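Gromar Cup & Lid Organiser, black, countertop

Home > Catering > Hot Drinks > Cup Storage

In stock. Usually leaves us same day if ordered before 2, weekdays only.

Page updated November 2022. New base, same price, see further down.

Right, quick version. It's a box with compartments for takeaway cups and lids. Sits next to your coffee machine. Stops the cups living in their plastic sleeves all over the worktop. We sell a lot of these to small cafes, church halls, garages with a waiting area, offices who got fed up of lids in the cutlery drawer.

What you get

Organiser, black, rectangular
Removable dividers
Four stick-on rubber feet (in a little bag, don't throw it out with the box)
Instruction sheet, one side of A4, you won't need it

No cups or lids included. People ask. Cups are on their own page under Brilteck Paper and Getatden Lids, or use whatever you already buy.

Will my cups fit?

Probably. Standard 8oz, 12oz and 16oz paper cups all go in. So do most plastic ones. The thing to check is the rim, not the ounces. If the rim is wider than 90mm it will be tight and the stack sticks when you pull one out. Measure across the top with a ruler, outside edge to outside edge. 4oz espresso cups go in but wobble, get the Ikonen insert for those (sold seperately).

Double wall cups are fine but you'll get fewer in, as they don't nest as deep. Ripple cups same again.

Lids. Flat ones and domed ones both OK. Flat sip lids stack nicely. Domed ones take more height so don't pile them as high as you would the flat, they lean. If you run two lid sizes keep them in seperate compartments or you will be handing out the wrong one all morning, we've done it.

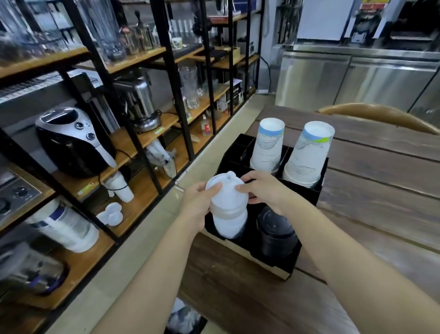 Organiser in use with paper cups, white plastic cups and two colours of stack.

Filling it

Tall stacks at the back, short stuff at the front. Cups upside down, keeps the dust out. Lids go in last. Take the sleeve off first, all of it, bits of torn sleeve get down the bottom and are a pain to fish out.

Don't overfill. About 40 cups a stack is plenty for a 12oz. More than that and the bottom ones get squashed rims and then the lids won't click on. Hot drink, loose lid, unhappy customer.

Where to put it

Flat surface. Not right up against the steam wand or the boiler, leave a hand's width at least. Don't stand it on the warm top of the coffee machine, it isn't made for that and the warranty won't cover warping. If your counter slopes a bit or gets wiped down wet all day, put the rubber feet on. Let them stick overnight before you load it up.

Cleaning

Warm water, washing up liquid, soft cloth. Dividers lift out. Not dishwasher safe, please don't, we get one back every few weeks looking like a banana. No bleach, no scourers. Dry it properly before the cups go back in, paper cups soak up any damp left at the bottom.

Syrup spills: soak first, ten minutes. Don't go at it with a knife.

What's changed

Older ones (sold up to April) had a thinner base that flexed if you picked it up full. The current one has a thicker base. Dividers are the same so spares fit both. If you have the old one and it's cracked along the bottom, email us a photo and your order number and we'll sort a swap.

Bulk orders

20 or more, drop us a line for a price. We can usually do it off the shelf. Bigger jobs (canteens, chains, schools) allow two weeks. Wholesale cups by the case of 3,000 also available, pallet delivery, somebody needs to be there to sign for it.

Delivery and returns

Free over £47 before VAT, otherwise standard rate at the checkout. Highlands, islands and NI can take a few days longer. Return it unused within 30 days, in the box. If it turns up broken tell us within 48 hours and keep the packaging, the courier always wants to see it.

Questions we get

Can it go on the wall? No. No fixings and it's not meant to hang.

Other colours? Black only at the moment. White maybe next year.

Can I put sugar sachets and stirrers in it? Yes, but sachets slide under the dividers. The Gromar Caddy is better for that, and it's the same depth so they line up.

Are the dividers sold as spares? Yes, pack of two, see Spares & Parts.

Goes with: Gromar Caddy / Ikonen Espresso Insert / Brilteck Paper Cups 12oz / Getatden Sip Lids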